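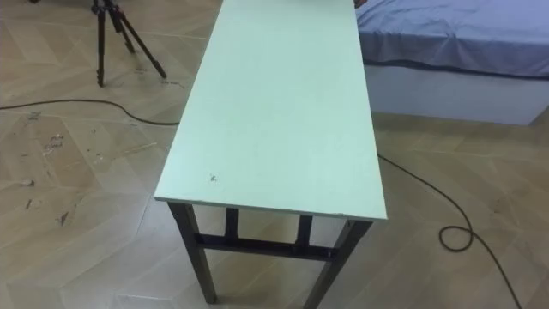

4. Assembling and Leveling the Long Table

This section is for the Altimness long table with metal frame. Please read section 3 (Unpacking) before you start. Two persons are needed for steps 2 and 5.

1. Put a blanket on the floor and lay the tabletop on it with the good side down. The good side has no drilled holes.

2. Place the frame on the tabletop. The crossbar with the Berkden label must be at the same end as the label on the panel. If the holes do not meet, turn the frame to the other direction and try again.

3. Put in all the screws by hand, only a few turns each. Do not tighten any of them yet.

4. When every screw is in its place, tighten them with the supplied key. Start from the middle of the table and go toward the ends, changing sides each time.

CAUTION: Do not use an electric screwdriver. The screws can come through the top.

5. Turn the table over. Lift it fully from the floor – do not roll it on its legs, they may bend.

6. Put a level on the top, first along the length and then across. Turn the foot under the lower leg to the left until the bubble stays in the middle. Check the length one more time after you adjust the width.

Note: On carpet the table will sink a little in the first days. Repeat step 6 after 3 days.

Care of the surface

Wipe with a soft cloth and water with a little dish soap. Wipe along the length of the table, then dry with a second cloth. Do not use scouring powder or acetone. Small chips on the edge can be filled with the repair paste, part 163, which is sold separately. Let the paste dry overnight before you put anything on it.

CAUTION: Do not sit or stand on the table, also not for changing a lamp.

If the table rocks

Loosen all the screws by half a turn, press on the four corners, and tighten again as in step 4. If it still rocks, one foot is probably not touching the floor – go back to step 6.

Spare parts

Write to Seema Agarwal at the Hollden parts desk. Please give the order number and the part number from the last page. Screws and feet are sent free of charge in the first year. For a new tabletop, please ask for the price first.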